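Luston packing line - simulation practice set

README, last edited in July by Rania Kassab

What this is

Practice episodes recorded in simulation while the packing room at Luston was getting ready for its first arm. There are 169 episodes. In each one a person drives a simulated gripper to pick up a single block from a table. The people driving were packers from the day shift, trained by Yung-ching Mok.

Why it was made

Cirkiser, who own the site, wanted the packers to run the arm themselves and not hand it to an outside crew. Packing by hand at Luston means lifting cartons for most of a shift. With the arm in place, one person per shift moves off lifting and onto watching, clearing jams and correcting bad picks. The job keeps its pay grade. Fouad Shboul negotiated that part and it is written into the shift agreement, not here.

What changed for the people

12 packers took part. Most were comfortable with the controls after almost 9 hours of practice, spread over several shifts. Two asked to go back to hand packing and did. The main complaint was sore eyes - screen work was new to most of them - and breaks are now longer at the arm station.

Contents

episodes/ one folder per episode, with wrist view and gripper state
operators.csv shift and practice hours, no names
notes/ comments from the packers, lightly edited for spelling

Task

Start with the gripper open, line up over the block, close, lift, hold. Operators could stop and restart at any point. Restarts are kept.
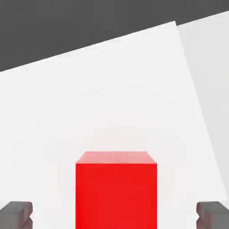 Failed picks are kept too and marked "miss" in the episode folder. Please don't filter them out before reading the notes, as many of the comments refer to them by number.

Known gaps

No cartons, no tape, no clutter. Night shift is not represented. Majdi Yammine is collecting a second set with carton shapes.

Contact

Rania Kassab for the files, Majdi Yammine for the simulator. Requests to use the notes outside Cirkiser go to Fouad first.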